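Thursday, March 9, 2023

The gripper on the bench cell has a new pair of fingers, and I have spent two evenings convincing the simulator that it does too.

If you're new here: I look after a small picking cell at Dullex, out on the Pondton side of Rorurville. One arm, one bin, a camera on the wrist, and a copy of the whole thing in simulation so I can try out silly ideas without denting anything. Mostly the cell looks after itself. Then somebody swaps a part and I lose a week.

This time the somebody was me. The old fingers had worn down at the tips over the winter, and in January I finally got around to ordering replacements from Castaño, the little machine shop we use for this sort of thing. They came out beautifully! They are also 2 mm longer than the old ones, because I sent over the wrong drawing (an older revision, same file name, please learn from me and put dates in your file names).

Two millimeters sounds like nothing. On the real arm it meant the fingertips kissed the bin floor on the very first pick, the force limit tripped, and the controller sulked until I cleared the fault. I ran it three more times in case I'd imagined it. I hadn't.

So before touching the real offsets I wanted the simulated cell to match. My routine goes like this:

1. Load the new finger model and check that it's attached the right way around. I got this wrong once and ran half a day of tests with the fingers facing outward.
2. Update the tool center point. This is the spot between the fingertips that the arm thinks of as its "hand," and every pick height hangs off it.
3. Open the wrist camera view and see where the fingers land in the picture.
4. Run slow picks on one part until I'm bored, then speed up.

Step three is the one I used to skip, and it's now my favorite. Numbers can look perfectly fine while the fingers are sitting somewhere ridiculous, and one look at the wrist view sorts that out. I keep the lens model wide and round like the real one, so I can flip between the two on my screen and compare. My test part is a little red cylinder, which I like for the simple reason that I can find it even when I'm tired. The bin and the other bits in it are mostly gray and I'd lose a gray cylinder in about a second.

What I'm after is the part sitting between the two fingers, with both tips showing and neither one hiding it. I also look at the tilt of the bin, since a steep diagonal is where a bad offset gives itself away.
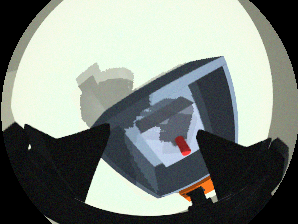
## Back to the real arm

With the sim behaving, I copied the new tool offset across and did the first run at ten percent speed with my hand on the stop button. No kiss. I let it do the full approach with the bin empty, then with one part, then with a proper jumble.

Then I chased a second problem that had nothing to do with the fingers. The left one was closing a hair later than the right. I took the housing cover off and found the screw on that side's linkage had backed out a little, probably when I was wrestling the old finger off. A dab of threadlocker, torque it, cover back on, and they closed together again. I've added "check linkage screws" to the swap sheet, in capital letters.

Elvira Apaza, who shares the cell with me and is a lot more patient than I am, set up an overnight run after that. It got through 1,281 picks with no force faults, and she left the printout on my keyboard with a smiley face on it. I've set the next finger inspection for pick 2,492, which is an odd number to choose, I know, but that's where the counter will be when the grease is due and I only want to take that cover off once.

Still on my list: clean the camera window, throw out the old drawing (really throw it out this time), and ask Castaño for a spare pair at the correct length. I'm keeping the long ones on for now. They reach into the corners of the bin better than the old ones ever did, and I've gotten kind of attached to them.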